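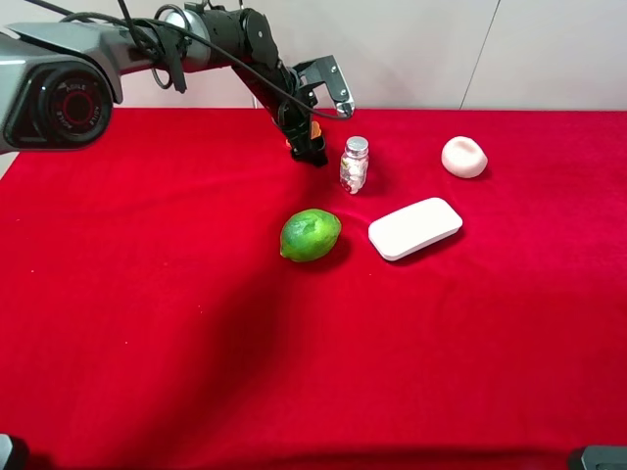
Astuser Tabletop Picking Kit

Astuser is our starter kit for anyone who wants an arm picking up everyday things and would like to be doing it this month. You bring the arm and the table. We supply the parts that usually eat up a whole semester: the object set, the cloth, the wrist bracket, the calibration routine and the Wurkotetti software that ties it all together.

We love this kit, and most of the reason is the objects. A lot of test sets are wooden cubes in four colors, and after a week your arm is very good at cubes! Ours has 31 items picked for being awkward in different ways: clear things, squashy things, things that roll when you brush them, things with a shiny top that confuses a depth camera. A lime is harder than it sounds. So is a small glass jar, where a lot of vision models find the lid and lose everything under it.

What comes in the box

Object set, 31 items, in a divided case
Red table cloth, heavy enough to stay put
Metal wrist bracket with bolts and 2 spare screws
Cable straps, 4
Printed layout cards, 164 of them, sorted by difficulty
Wurkotetti license for one workstation

The layout cards

Each card gives a starting arrangement and a target object. The early ones leave plenty of room between items so the fingers can come straight down. Later cards push things together, lean them on each other, or ask for a grasp from the side (card 90 and up get pretty mean). Work through them in order the first time. After that, shuffle.
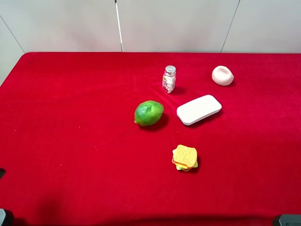
Jar, lime and play-food sandwich on the red cloth, spaced fairly evenly.

Why red?

We tried gray, green and a very nice dark blue. Red gave us the cleanest outlines with this mix of objects, and white and green items really jump out against it. Shadows still show, and we like that, as you want your model to meet a few. The cloth also has enough give that a finger touching down a little low won't scrape. Brush it off now and then, it does collect lint.

Wurkotetti software

Setup is a guided calibration followed by a short test run. You can record by hand guiding or from a controller, and every attempt is saved with its card number, so you can go back and compare the same layout across different models. Labels export as plain text files. The new replay view is our favorite addition, and it arrived in the April update.

Fit and options

The standard bracket suits most two-finger grippers. For anything wider, order the Pillay plate, which uses the same bolts. The Hurkell add-on case brings more soft and floppy items, and its cards work with your existing license. Replacement objects are sold one at a time.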